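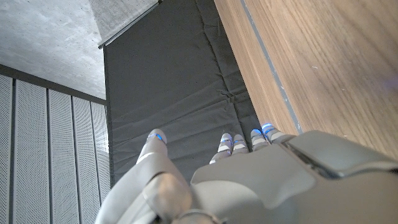 I've been trying to get back to the piano this fall, after a gap of 31 years, and my goodness, have I been humbled! My old teacher, Ferdinand Kuster, used to make us play scales for 60 minutes before we were allowed anywhere near a tune, and I resented every one of them (I was seven, I wanted the loud stuff). Now I sit down after supper and find that my fourth finger has no interest in doing anything by itself. Five digits, with the thumb lying off to one side and a big rounded knuckle in it, and the whole trick is getting that thumb to slip under the others without a bump.

My sister mailed me her old Hviid exercise book, which has 144 little studies in it, and I'm on the third. Slow going, but the dog has stopped leaving the room! I'm hoping to have one real piece ready by October, probably the short waltz, if I can manage the left hand.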